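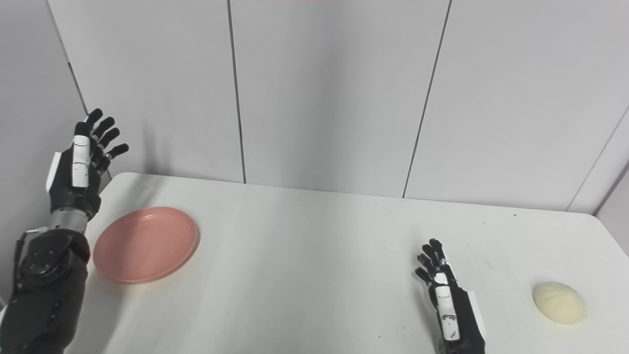

The pink plate on the white table, with a pale bun over to the right.

Laying a small white table so it doesn't look like a canteen

I've had a white table for two years now and for most of that time I was a bit disappointed by it. In the shop it looked crisp and bright. At home, with dinner on it, it looked like somewhere you'd fill in a form. I nearly put a big cloth over the whole thing and gave up, but then I started playing with coloured plates and it's turned into my favourite bit of the house (I know, it's a table, but still).

So this is how I lay it. It takes me 11 minutes if I've remembered to iron the napkins and a good deal longer if I haven't.

What you need

One coloured plate per person, side plates if you're having bread, plain glasses, cutlery, cloth napkins and something low for the middle. A soft cloth and some washing-up liquid too, for the first step.

Step one: clean the table properly

A slightly glossy white top shows everything. Smudges, scuffs, tiny dark specks, the lot, and you only see them once you sit down and the light comes across. Take everything off, give it a wipe with warm water and one drop of washing-up liquid, then go over it again with a dry cloth. Crouch down so your eyes are level with the surface and look along it towards the window. You'll find a patch you missed. I always do.

For scuffs that won't shift I use a little bicarbonate of soda on a damp cloth, rubbed very lightly, and I test it at a back corner first. Please don't use a scouring pad! I dulled a patch on my last table that way and had to keep a fruit bowl on it for ever after.

Step two: start with one plate

Put a single plate down before you fetch the rest. It sounds fussy, but it's the quickest way to find out whether the colour works in your room. Salmon pink is lovely on white. It's warm without shouting, and it's kind to food as well: green salad looks greener, and even a plain omelette looks as if you meant it. Mine are from the Kistik range and I've got used to buying them one at a time when I'm passing the shop. I also tried a dark green from Purves, which was beautiful in December with candles and looked rather gloomy by spring.

Go for a plate with a bit of a raised rim if you can. A flat one can get lost on a big pale surface, and a rim catches the light and gives you a nice edge. I like a smooth, fairly matte finish too, so you don't get shine on top of shine.

Step three: space things out

Set the plate two fingers' width in from the edge of the table, then put the next one opposite and work round. If you've got a tape measure handy, 62 centimetres from the middle of one plate to the middle of the next gives everybody room for their elbows. You can squeeze it a bit for children, or for people who like each other a lot.

With rounded corners, keep the plates on the straight stretches. One sitting on the curve always looks as though it's sliding off.

Step four: cutlery and napkins

Forks left, knives right with the blade facing in, spoon outside the knife if there's soup. I fold my napkins into long thin rectangles and tuck them under the forks. Oatmeal or pale grey is my choice with pink. White napkins vanish, and matching pink ones are a bit doll's house for me, although my sister-in-law did hers like that and it looked great, so ignore me if you fancy it.

My napkins are 18 inches square from the Prakine sale, and they come up softer every wash.

Step five: the middle

Keep it low and leave gaps. A jam jar of herbs is plenty, or a bowl of lemons. On a round or square table I put it dead centre, on a long one I nudge it off towards one end so there's space for the serving dish. Resist filling every inch. The bare white bits are what make the plates stand out.

If you're stacking plates away afterwards, pop a sheet of kitchen roll between each one to save the finish from scratches.

Next time I'll do breakfast, with the little Zodamside egg cups I've finally got a full set of.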